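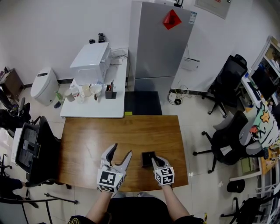 Fig. 1. Both grippers over the wooden table, right one heading for the small black box.

5 min read
2 comments · 40 shares
Search projects

Pravico: a pair of hand-held grippers built in a shared workshop
Casimiro Gallardo, final project report

Pravico started out as one gripper. I wanted something I could hold in my hand and use to pick things up, so that the motion could be recorded and played back later on an arm. Then I tried opening a jar lid with the first one and saw right away that I needed two (my advisor had told me so in December, and I hadn't listened).

The fingers took me the longest by far! My first set was straight, and small boxes kept spinning out of them as soon as I squeezed. Curving the fingers helped a lot, and so did a strip of rubber on the inside, though I had to glue that on again more times than I'd like to admit. The final version is the fifth – I still have the other four in a drawer.

Each gripper carries a cube with black-and-white markers on its faces. The camera reads the markers and works out where the gripper is and which way it's turned. I used a cube because my old flat plate stopped being readable whenever I rolled my wrist, and I roll my wrist constantly. There's a little green light on the side of the left cube too. I check it before every run now, after losing a whole evening to a unit that wasn't switched on.

Most of the testing was plain table work: reach for the small black box, close, lift, set it down, start over. I did 565 runs in total and kept notes on all of them in a spreadsheet. Mistakes were mostly mine. I'd come in too steep and push the box away, or cover one cube with the other hand so the tracking jumped. Keeping my elbows apart fixed most of the jumping, but it's tiring, and after 40 runs in a row my forearms were done.

Things I'd change: the grips are too thick for smaller hands (two classmates complained, and they're right), and the trigger spring is too stiff. I'd also like to make the cubes lighter – they pull the whole thing forward when you hold it out over the table for a while.

The part files and the spreadsheet are in the Pravico folder on the class drive. The spring I want to try next is on order, and I'll add those numbers to the same sheet once it's fitted.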